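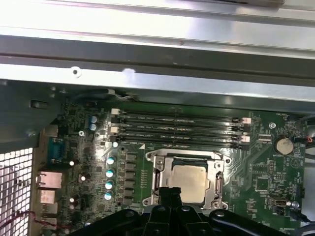

*Memory modules in an open computer case.*

**Technology, Platforms and the Public: notes for week 2**
November 2020

These notes are for students who missed the class, and for those who prefer to read slowly. Please bring the Dollby reading with you to the tutorial.

## 1. What a platform promises

A platform company usually speaks to three groups: users, advertisers and lawmakers. It does not say the same thing to each of them. Our case is Dollby, a video sharing service. In October its policy office told advertisers that harmful clips are removed quickly. To lawmakers it said that quick removal is difficult, and that a strict law would harm free speech. Both statements can be true at the same time, but you should put them side by side when you read.

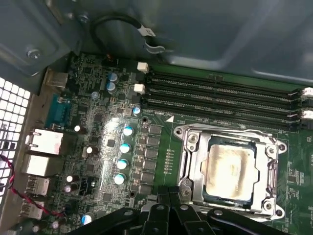
The second thing to compare is who is speaking. A statement from the legal department has a different weight than a blog post from an engineer. In the reading by Homa Nikzad, mark every sentence where the speaker is not named. I found 13 of them.

## 2. Label or remove?

There are several answers to a misleading clip:

- Remove it from the service completely.
- Leave it, and put a label with a link to other sources.
- Leave it, but show it to fewer people.

The third answer is the hardest to study from outside, as the user gets no notice. Elora, a smaller competitor, publishes a monthly list of its labels. The list had 80 entries in October, and 35 of them concerned local elections.

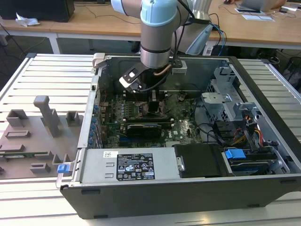 ## 3. Lobbying and changing positions

A politician can support an industry for many years and later criticize it. Before you call this dishonest, check the dates. Was the company small at that time? Did the politician receive donations, and are they recorded? Tralent, the donations database we use in this course, lets you sort by year.

In class we discussed whether old support should count against a new critic, and the group did not agree.

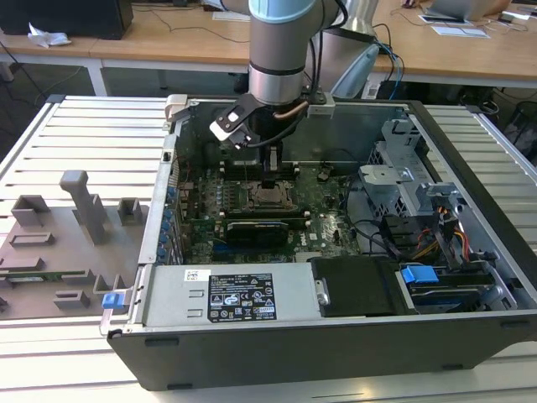 Marta Levchenko objected that the date of a donation says little if we do not know which bill was before the house in that month. I think this is a fair point. For the tutorial, please write down both dates in your table, the donation and the bill.

**To read for next time:** Ansari, chapter 2, and the short reply by Mohammadi. The reply is easier if you read the chapter first.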